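3.2 Handset uptake in Hiltau

Household records from Hiltau show that mobile ownership rose quickly once the Kimaro mast began service in December. Of the 3000 residents covered by the Gumeck register, 65 per cent held an active SIM at the second count, and most of the new lines were prepaid.
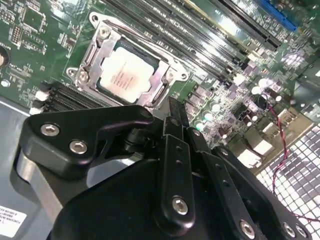 Growth was uneven between neighbourhoods. Households near the harbour signed up first, while farms beyond Bavulholm relied on shared handsets for a further eight months. Urquhart and Lindqvist recorded the same lag in their earlier labour survey. Respondents aged 28 and under were more likely to own a phone outright. 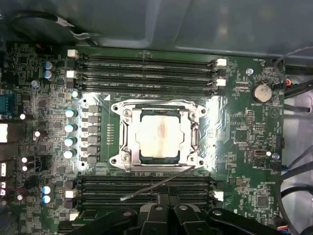
Figure 4. Processor held in its socket by a metal retention bracket.

Cost of credit was the main barrier named by non-owners.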